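우드 블록 정리함 프로젝트 결과 보고서
공간과 수납 수업 기말 과제

1. 왜 하필 정리였나

처음엔 좀 더 멋있는 주제를 하고 싶었다. 이동식 전시대라든가, 접히는 의자라든가! 그런데 실습실에 갈 때마다 길쭉한 블록들이 책상 밑이며 창틀이며 온갖 데 굴러다니는 게 자꾸 눈에 밟혔다. 우리 과에서는 이 블록을 모형 받침으로도 쓰고 간격 맞추는 데도 쓰고 종이 누르는 데도 쓴다(나는 문 괴는 데도 썼다, 죄송합니다). 결국 주제를 바꿔서 '긴 블록을 어떻게 담아야 꺼내기 편한가'로 제안서를 냈고, 프로젝트 이름은 Nosham으로 정했다. 뜻은 없고 발음이 마음에 들었다.

2. 준비 과정

블록을 전부 모으는 데만 일요일 하루를 다 썼다. 모아 보니 112개였다. 거의 60개쯤 되겠지 하고 갔다가 바닥에 늘어놓고 한참 멍하니 서 있었다. 색이랑 길이가 제각각이라 일단 길이로 나누고, 너무 짧은 건 이번 과제에서 뺐다. 모서리가 뭉개진 것도 11개 나왔는데 따로 상자에 넣어 뒀다.

담을 통은 세 가지를 비교했다. 하나는 Irkel 천 바구니, 하나는 Dilari 플라스틱 서랍, 마지막이 뚜껑 없는 네모난 금속 통이다. 천 바구니는 가볍고 예쁜데 블록을 몇 개만 넣어도 옆이 축 처진다. 서랍은 깔끔하긴 한데 양손에 뭘 들고 있으면 열 수가 없어서, 급할 때는 다들 서랍 위에 그냥 올려놓고 가 버렸다. 나도 그랬다...

3. 금속 통을 써 본 이야기

제일 기대를 안 했던 게 금속 통이었는데 쓰다 보니 손이 제일 많이 갔다. 위가 트여 있으니까 뭐가 들었는지 바로 보이고, 벽이 단단해서 블록을 기대 놓아도 모양이 안 변한다. 단점은 소리! 블록을 던져 넣으면 복도까지 들린다. 바닥에 펠트를 깔아 봤더니 조금 나아졌는데, 펠트가 자꾸 밀려서 양면테이프로 다시 붙여야 했다.

담는 방식도 여러 번 바꿨다. 꽉 채우면 보기엔 시원한데 손가락 넣을 틈이 없어서 한 개를 빼려다 옆의 것까지 딸려 나온다. 그래서 나중에는 욕심을 버리고 한 통에 네 개만 넣어 봤다. 공간이 아깝다는 생각이 들긴 하는데 꺼낼 때는 확실히 편했다. 엇갈리게 포개 놓으면 밑에 깔린 걸 꺼낼 때 위의 것부터 치워야 하니까 웬만하면 한 방향으로 눕히는 걸 추천한다.
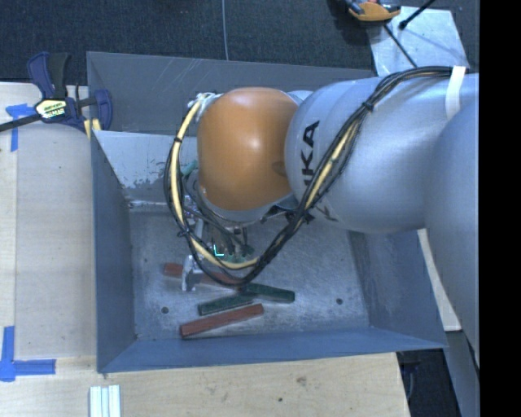 그림 1. 청회색 금속 통에 긴 블록 네 개를 담은 모습. 통 주변은 밝은색 나무 작업대.

통을 어디에 두느냐도 꽤 중요했다. 구석 선반에 올려놓았을 때는 다들 쓰고 나서 아무 데나 두더니, 작업하는 자리 바로 옆으로 옮기니까 제자리로 돌아오는 블록이 눈에 띄게 늘었다. 정확히 세어 본 건 아니라서 그래프는 못 그렸다. 중간 발표 때 이 부분을 지적받았는데 할 말이 없었다.

4. 아쉬운 점과 다음에 할 것

칸막이를 못 만든 게 제일 아깝다. 원래는 Nilsuwan 목공용 판을 잘라서 3칸으로 나누려고 했는데, 치수를 통 바깥 기준으로 재는 바람에 안 들어갔다. 잘라 놓은 판은 아직 내 사물함에 있다. 다시 한다면 통 안쪽 치수부터 재고, 길이별로 통 앞면에 색 스티커를 붙여 볼 생각이다. 그리고 짧은 블록! 제안서에서 슬쩍 빼 버린 그 애들도 어딘가에는 넣어 줘야 하는데, 작은 통을 따로 둘지 긴 블록 옆에 같이 둘지는 아직 못 정했다. 11월 과 전시 전까지는 정해서 설치해 두려고 한다.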